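Clellden Pilot Supply
Home / Cabin Safety / Carbon Monoxide Monitors / Panel Mount

Wutari CM-5 Panel-Mount Carbon Monoxide Monitor

Part no. 1084
Price: $682.00
Availability: In stock, ships next business day
Mounting bracket sold separately (see Accessories)

Overview

The Wutari CM-5 is a carbon monoxide monitor for single-engine and light twin piston airplanes. It mounts in the instrument panel, runs on ship's power, and warns the pilot by light, tone and a number on the display. It replaces the older Wutari CM-4 and fits the same panel cutout.

Most light airplanes heat the cabin by passing outside air over a shroud around the muffler. A crack in the muffler or a loose clamp can let exhaust into that air. Carbon monoxide has no smell, and the early signs of exposure (headache, slow thinking, feeling tired) are easy to put down to a long day or a bumpy ride. Stick-on cards that change color are cheap and better than nothing, but they have to be looked at, and they expire. The CM-5 sounds in the headset.

What it does

The unit samples cabin air through a slotted port on the front face. There is no fan and no hose. The display shows the present level in parts per million, and a push of the front button shows the highest level since power-up. Holding the button runs a self-test of the light, the tone and the sensor circuit.

There are two alert levels. Caution is a steady amber light with one tone, repeated every minute. Warning is a flashing red light with a continuous tone. The tone can be silenced at either level, but the light stays on until the reading drops. If the level rises from caution to warning after the tone has been silenced, the tone comes back on.

The CM-5 keeps a log of its readings, which can be read out through the rear data port with the cable listed below. Many shops ask for the log when they are tracing a leak, especially one that only shows up with the heater on or the nose high.

Specifications

Supply voltage: 11 to 32 volts DC
Display: Backlit LCD, dims with panel lighting
Audio output: Unswitched headset output, adjustable level
Sensor type: Electrochemical, replaceable
Sensor life: 5 years from installation
Log capacity: 1774 readings, oldest overwritten first
Case: Black anodized aluminum
Connector: 9-pin D-sub, mating half and pins included
Warranty: Two years parts and labor, sensor included

In the box

CM-5 monitor with sensor fitted
Mating connector, backshell and pins
Four black panel screws
Installation manual with wiring diagram
Pilot's guide
Sensor date label for the logbook

Installation

The monitor should be put in by a licensed mechanic or an avionics shop. The paperwork needed depends on the airplane and how it is registered, so talk to your shop before you order. Owners of amateur-built airplanes can do the work themselves from the manual.

Pick a spot where cabin air moves freely over the front face. Do not place it directly beside a fresh air vent. A stream of outside air over the port will make the reading lower than what the people in the seats are breathing. Low on the right side of the panel works well in most high-wing airplanes. In airplanes with a heater outlet under the center of the panel, mount the unit a hand's width or more away from the outlet.

Power should come from the avionics bus through its own breaker. The audio output goes to an unswitched input on the audio panel. If your audio panel has no spare unswitched input, the manual shows how to share one with an existing alert.

The unit takes a short time to settle after it is switched on, and the display shows two dashes until it does. In a cold hangar this takes longer.

Replacing the sensor

The sensor is a plug-in part behind a small cover on the back of the case. The display shows SEN when the sensor is near the end of its life. You do not have to send the unit in. Pull the unit forward, take off the cover, swap the sensor and run the self-test. Write the date in the logbook and on the label. Do not open the new sensor's bag until you are ready to fit it.

Store spare sensors indoors. Solvents, paint fumes and silicone sprays will shorten the life of a sensor, fitted or not. If the airplane is going to the paint shop, remove the monitor first.
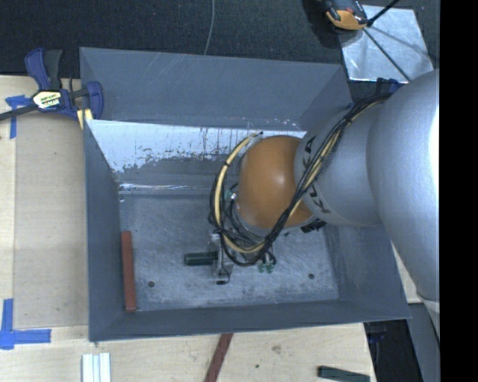

Accessories

Menzies angle bracket, for mounting under the panel where there is no room for a cutout. Comes with hardware.

Hondell data cable, 9-pin to USB. Reads the log as a plain text file on any computer. No special software needed.

Replacement sensor for CM-5. Also fits the CM-4. Ships with a new date label.

Blank cover plate, for closing the panel hole when the unit is out for service.

Questions from customers

Can I use it as a portable?
No. It has no battery. We sell two portable monitors, listed under Cabin Safety, that clip to a sun visor or sit on the glare shield.

Will it alarm on the ramp?
It can. Taxiing behind another airplane, or running up with a tailwind and a door open, may bring on a caution. The reading should fall once you are moving into the wind. If it does not, shut down and have the exhaust looked at.

I have the CM-4. Do I need to rewire?
No. The pins are the same. The CM-4 had no data port, so the two data pins will be empty in your old connector. Add them if you want to read the log.

Does it detect smoke or fuel vapor?
No. It measures carbon monoxide only. Heavy fuel vapor can upset the reading for a while.

What should I do if it goes to warning in flight?
Follow the procedure in your airplane's handbook. The pilot's guide that comes with the unit has a short card covering heater off, fresh air open, oxygen if you carry it, and landing as soon as practical. The card is sized to fit in a kneeboard.

Shipping and returns

The CM-5 ships by ground or air. Unused units in a sealed box can be returned for a full refund less shipping. Units that have been wired in can be returned for warranty service only. Sensors cannot be returned once the bag is open. Our counter is closed for inventory the first week of October, and orders placed then go out the week after.

For help with wiring or panel placement, write to Ebise Kassa at the avionics desk. Please include the airplane make and model, the year, and a photo of the panel with the power off.

Related items: Portable CO monitors / Exhaust clamps and gaskets / Cabin heat hose / Fire extinguishers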